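Foro interno de Prulitz > Organización del trabajo > Automatización en la sección de doblado

Tema: Célula Akari en doblado: consecuencias para los puestos

coordinacion_planta escribió:
Estimados compañeros: se abre este hilo para recoger observaciones sobre la célula Akari, en servicio desde marzo. De los 46 puestos de la sección, 4 han pasado a supervisión de célula. Las aportaciones recibidas hasta el 31 de mayo se incorporarán al informe de la dirección. Se ruega ceñirse al asunto.

turno_b_doblado escribió:
El reparto de tareas no coincide con el comunicado. La persona asignada a supervisión sigue alisando a mano las prendas que la célula devuelve, y esa labor no figura en la descripción del puesto. Solicito que se incluya y que se valore a efectos de categoría.

metodos_y_tiempos escribió:
Discrepo en parte. La media es de alrededor de 1120 piezas por turno y las devoluciones se concentran en los tejidos finos. La dificultad está en el agarre: las puntas de la pinza tienen que cerrar sobre el borde mismo de la tela, y un pellizco pequeño ya reparte arrugas por el paño. 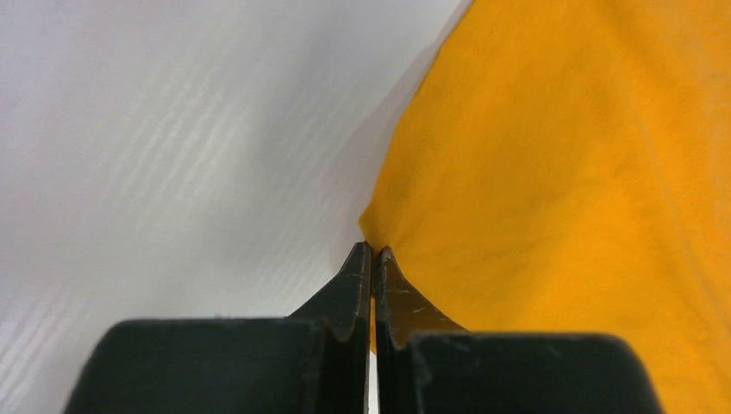

Respuesta n.º 4
turno_b_doblado escribió:
Agradezco la precisión, pero confirma lo expuesto. Si el pellizco arruga el paño, alguien debe corregirlo, y ese alguien continúa sujeto al ritmo de la máquina. En el doblado manual cada operaria regulaba su cadencia.

Respuesta n.º 5
prevencion_zorora escribió:
Desde el centro de Zorora se hace constar que las molestias de muñeca comunicadas han disminuido. Han aumentado, en cambio, las consultas por fatiga visual. Conviene que el informe recoja ambos extremos.

Respuesta n.º 6
metodos_y_tiempos escribió:
Conforme con lo anterior. Mantengo, no obstante, que el alisado debe considerarse transitorio. El proyecto Tuhiwai prevé revisar las puntas y la presión de cierre.

Respuesta n.º 7
turno_b_doblado escribió:
Lo transitorio también se trabaja y se cobra. Ruego que conste mi desacuerdo.

Respuesta n.º 8
coordinacion_planta escribió:
Consta. La solicitud de revisión del puesto queda registrada con el número 2221 y se trasladará a Recursos Humanos. El hilo permanece abierto.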